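The Paper Orchard

The Paper Orchard is a drama film written and directed by Nandini Iyengar. It follows a retired cartographer who returns to the hill town of Marar to settle her late brother's affairs and becomes caught up in a dispute over a map she drew as a young woman. The film stars Geetha Unnithan as the cartographer, Sarala, with Narendra Tripathi, Divya Pinto and Ionuț Chiriac in supporting roles. It was produced by Leruro and distributed by Fetora.

Plot

Sarala has lived abroad for most of her adult life. When her younger brother dies, she travels back to Marar, where the family owned a house and a terraced fruit orchard. She intends to stay for a week, sign the papers and leave. On her first evening she finds that the house has been let to a land surveyor, Emil (Chiriac), who pays his rent in cash to a neighbor and knows nothing of the death.

The orchard is due to be sold to a company planning a road to the Uller reservoir. The company's claim rests on a district map that Sarala drew in her first job. She recognizes at once that the boundary on the lower terraces is wrong. In a series of flashbacks, the young Sarala (Pinto) is shown surveying the same slope with her brother, who persuades her to move the line by a few yards so that the family can keep a well belonging to the adjoining property.

The owner of that property, Raghavan (Tripathi), was once engaged to Sarala. He has known about the error for decades and has never raised it. As the date of the sale approaches, Emil offers to resurvey the land, and Sarala must decide whether to let him. She first tries to discourage him, then walks the terraces with him and reads out the measurements herself. The corrected map voids the sale but also gives the well, and most of the orchard's value, to Raghavan.

The final section takes place after the rains. Sarala has not gone home. She is seen at a table in the emptied house, drawing the orchard from memory, tree by tree, including trees that were cut down in her childhood. Raghavan calls from the gate. The film closes before she answers.

Cast

Geetha Unnithan as Sarala
Divya Pinto as young Sarala
Narendra Tripathi as Raghavan
Ionuț Chiriac as Emil, the surveyor

Production

Development

Iyengar began the screenplay under the title The Lower Terraces. Her first draft was a stage piece for three actors, set entirely in the kitchen of the house, and the long kitchen conversation between Sarala and Raghavan survives from it with few changes. The flashbacks were added when the project moved to Leruro, which asked for a version that made more use of the landscape.

The character of Emil was originally a lawyer. Iyengar changed his profession after deciding that the argument over the boundary should be conducted on foot. Several pages of legal dialogue were dropped, and the resurvey, which had been reported in a single line, became the longest sequence in the film.

Casting

Unnithan was the first actor attached to the project. Pinto was cast later, after reading the young Sarala's scenes opposite Tripathi, although the two share no scenes in the finished film. Raghavan appears in the flashbacks only as a voice from the far side of the wall, and Tripathi recorded these lines himself at a slightly higher pitch.

Chiriac learned his dialogue in a language he did not speak. Iyengar kept a number of his hesitations, and one mispronunciation in the dinner scene was written into the story as a running misunderstanding between Emil and the neighbor.

Filming

Principal photography took place on terraced farmland standing in for Marar. The orchard was a working one, and the schedule was arranged around the harvest. The present-day scenes were filmed first, in order of the story as far as daylight allowed. The flashbacks followed after a break, during which the interior of the house was repainted and its furniture replaced.

The resurvey sequence is made up of long takes from a fixed position at the foot of the slope. The actors are often far away, and their voices are heard as if close by. This mismatch was planned from the start – the shooting script describes it as "near words, far bodies" – and the dialogue was recorded with concealed microphones.

The last scene of the rains was filmed in dry weather with water piped from a tank above the house. A planned shot of the reservoir was abandoned, and the Uller is never seen on screen.

Music and sound

The film has no score in the usual sense. Music is heard only when a character plays or overhears it: a radio in the kitchen, a wedding band on the road below, and a tune the brother whistles in the flashbacks. The same tune is whistled by Emil late in the film. Sarala does not remark on it, and the screenplay gives no explanation of how he came to know it.

The sound of water in the well is used throughout the flashbacks and is absent from the present-day scenes until the final reel.

Themes

The film is chiefly concerned with the difference between a record and the thing recorded. Sarala's map is treated by every other character as a fact, and only she and Raghavan know it to be a favor done for a brother. Her drawing at the end has no legal standing and is full of things that no longer exist, yet it is the only document in the film made without pressure from anyone else.

Drawing by hand recurs in each part of the story. The young Sarala works in ink and is shown scraping out the original line with a blade. Emil uses instruments and a notebook. The elderly Sarala works in pencil, without a ruler, and the camera stays on her face for most of the scene, so that the page is visible only briefly.

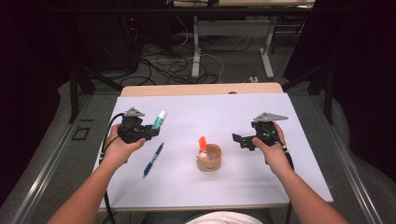
Release

The Paper Orchard opened in 200 theaters through Fetora. The initial release was limited to the subtitled version, and a dubbed version followed for television. Some early prints carried the earlier title in the closing credits. The error was corrected for home viewing.

The home edition includes the film, a recorded reading of the original three-actor kitchen scene and a booklet reproducing pages from the shooting script. Two short scenes between Emil and the neighbor, removed before release, are presented separately and have not been restored to the film.

Reception

Critical response was generally favorable. Reviewers singled out Unnithan's performance and the resurvey sequence, and several noted the restraint of the scenes between Sarala and Raghavan. The pacing of the opening was the most common complaint, with some critics finding the business of the tenancy drawn out for the small part it plays in the outcome.

Opinion on the ending was divided. Supporters considered the unanswered call from the gate consistent with a story about things left unsaid. Others felt that Raghavan's long silence over the boundary needed a fuller account than the film provides, and that his motives were left to Tripathi's performance to supply.

Among general audiences the film drew 3868 user ratings on its distributor's viewing service as of August 3, 2026. Written comments there return often to the whistled tune, for which viewers have proposed a number of explanations. Iyengar has declined to settle the question.

Related works

The kitchen scene has been staged separately as a one-act play under the title The Well. It uses the text of the first draft, in which Sarala leaves on the morning bus and the boundary is never corrected.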